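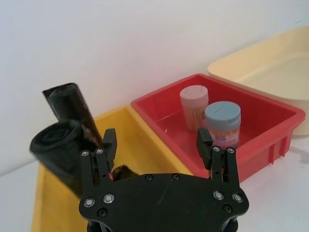

Kiloware is the most fun you can have in stamps for the price of a pizza, and I'll fight anyone who says otherwise! I came into almost 3000 on-paper stamps from the Bomico clearance (mostly Canada, a big lump of Commonwealth, some Czechoslovakia I wasn't expecting) and I've been grinning over it since February. My question is about the first sort, before anything gets soaked. I like a plain white table and three plastic bins side by side, and every stamp has to go in one of the three: Canada, the rest of the world, and "ask someone smarter." Do you split by country first, like me, or by paper colour? I've heard both and I'd love to hear how the rest of you do it.
maplecancel

Posted 7:40 pm
Colour of paper first, always. One scrap of red Christmas envelope in the basin and your whole batch is pink. I learned this with a lovely run of low-value Centennials and I'm still sore. Countries can wait till they're dry and you can read them properly.
hingeless_in_halifax

Posted 7:52 pm
Have to disagree with hingeless. I sort by country and just pull the coloured paper as I go. It's one extra pile. If you go by colour first you end up handling everything twice, and each time you handle them somebody loses a perf.
gumside

Posted 8:05 pm
You handle them twice anyway! Once on paper, once off. I don't see what you've saved.
hingeless_in_halifax

Posted 8:11 pm
Ooh, Czechoslovakia! What years? If there are any engraved ones from the sixties please look closely at them under a glass before you do anything else, the line work is gorgeous. I bought a secondhand stock book years ago with the name Šindelář pencilled inside the cover and it was full of butterflies and mushrooms and old trams, and that was me hooked. I'd never cared about anything outside Newfoundland up to that point.

On the sorting, I do neither. I sort by size. Big ones dry flat under a heavy book, little ones go in the Amier drying pages, and I don't look at countries at all until the next day. It makes the second look feel like opening the bag all over again.
Oksana Panasiuk

Posted 8:30 pm
By SIZE? Oksana, I've known you on here for nine years and had no idea.
gumside

Posted 8:34 pm
Don't knock it, the little ones curl differently!
Oksana Panasiuk

Posted 9:02 pm
Whatever you settle on, please check for town cancels before you soak. A clear postmark on the piece is worth keeping on the piece. Cut it with a good margin and put it aside. I collect Pustance and in all my years of looking I've got 27 strikes, and I'm sure plenty more went down the sink attached to a common five-cent Queen. Also, the self-adhesives from recent years won't come off in water, so they need their own pile too. Trim them neatly and leave them on paper.
Tamsin Doucet

Posted 9:15 pm
Tamsin, thank you, I hadn't thought about cancels at all. Going back through the Canada ones tonight. And I'll report on Pustance if one turns up!

Oksana, the Czechoslovakia is mostly seventies at a glance, but there's one with a moth that made me gasp a bit. I'll get the good magnifier out.
maplecancel

Posted 9:21 pm
Moth! Yes! Post it in the Europe section when you can.
Oksana Panasiuk

Posted 9:48 pm
Still say colour first. But I'll give you the cancels, Tamsin is right there. My last box had 992 in it and I found a beautiful railway post office mark on the second-last one.
hingeless_in_halifax

Posted 10:03 pm
Which line?
Tamsin Doucet

Posted 10:06 pm
Can't make out the top half. I'll scan it tomorrow and start a new thread.
hingeless_in_halifax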